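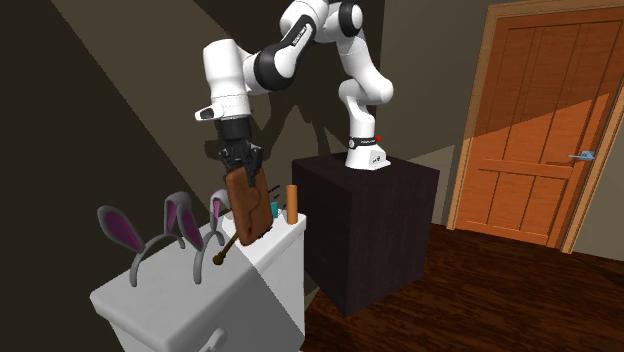
Home Essays Letters Archive About Subscribe

Search this site

Against the Second Wallet

Jun 6, 2024

By Armelle Coste

My phone would like to be my wallet. It has been saying so for years, first politely, then with a red dot, and lately with a full screen message every time I buy a bus ticket. I have given in on the bus ticket. I have given in on the library card, the dentist, and the place in Tinduvside that sells me coffee and calls me "valued guest" in a font meant for weddings. What I haven't given in on is the wallet itself, which goes on living in my coat, and I would like to make a case for it before somebody passes a law.

The usual case for cash is made by two kinds of people. One kind thinks the government is reading their grocery list. The other kind has a boat. I don't belong to either group, and my grocery list would put any agent to sleep by the second onion. My argument is smaller and, I suspect, more annoying. I think paying for things ought to be a little bit of a nuisance.

Consider what it used to take to buy a sandwich. You stood there. You looked in the fold and found out what sort of week you were having. You handed over a bill, which hurt slightly, and you got back coins, which felt like winning. The whole business took perhaps as long as tying a shoe, and at the end of it you knew that you had bought a sandwich. Now I wave my wrist near a piece of plastic and a sandwich happens to me. Last month I found a charge from a company called Isar and spent an evening composing a furious letter to the bank. Isar was the sandwich shop. That is the legal name of the sandwich shop. I had been there nine times in May.

My friend Vsevolod Bondarchuk thinks this is my fault. He keeps his accounts in an app called Nishad, which sorts his spending into colored wedges and sends him a small cheer when the restaurant wedge shrinks. He showed me his year so far over lunch (I paid, in paper, and he watched the way you might watch someone churn butter). It was very handsome. He could tell me what he had spent on socks. He could not tell me whether he liked the socks, but I admit that this is also beyond the power of a twenty.

His view is that information is what keeps people out of trouble, and that a person with a chart has more of it than a person with a pocket. I've thought about this more than he intended me to. The trouble is that the chart arrives afterward. It is a very good account of a horse that has left, with the horse broken down by category. A wallet is stupid by comparison, but it is stupid at the right moment. It gets thin while you're still standing in the store.

I should admit that my own record is not spotless. In April I left my wallet on a ferry bench in Hinurport and had to walk back along the pier with my dignity in pieces, and the man at the ticket window gave it back to me with everything in it, including a coupon for a car wash that closed when I still had a car. Vsevolod pointed out that a phone can be locked from a distance. True. A phone can also be dead by four in the afternoon, and I have never had to plug in a ten dollar bill.

There's the matter of other people, too. I tip better in cash. I know this about myself and it isn't flattering. Faced with the little swiveling screen and its 3 suggested acts of generosity, I turn into a lawyer. Why is the middle one already highlighted? Who decided that a muffin is a service? But put a couple of singles in my hand and a jar on the counter and I am a duke. The screen asks me in front of everybody and the jar just sits there, and I have always done better with people who just sit there.

And how is anyone supposed to give a child money now? My niece turned eight and I was told that the modern thing was to send it to her account, where it would join the rest of her portfolio. I put a five in a card instead. She held it up to the window to look for the secret face. She folded it until it was the size of a tooth. She asked whether it was still worth five dollars folded, a better question than any I've heard from a bank, and then she hid it somewhere in the house so well that it has been withdrawn from circulation. I call that saving.

The stores have noticed people like me, of course, and they are tired. There is a bakery near my office with a sign that says CARDS ONLY, THANK YOU FOR UNDERSTANDING. I don't understand, and I resent being thanked for it ahead of time. When I asked, the young woman at the register told me that counting the drawer took too long at closing. Fair enough. I used to close a drawer myself – a shoe store, two summers – and I remember coming up short at ten at night with my feet killing me. I'd have voted for the machine too. But I also notice that the bakery's prices went up when the drawer went away, and that the sign didn't thank me for understanding that.

Vsevolod says I am confusing being inconvenienced with being good. He may be right. There is a kind of person who grinds their own flour and has to tell you, and I can hear her clearing her throat in some of these paragraphs. I don't think a wallet makes me wise. Mine currently holds over 300 dollars' worth of store credit at places I dislike, a photo booth strip from a wedding where the marriage has ended, and a key nobody in my household can place.

So I am not asking for much. Keep the wrist and the wave and the colored wedges for those who like them. Leave one register with a drawer in it, and a person who knows how to make change without sighing, and let me stand in that line with the boat owners. It'll be slow. I'll have exact change, somewhere. Give me a minute, it's in the other pocket.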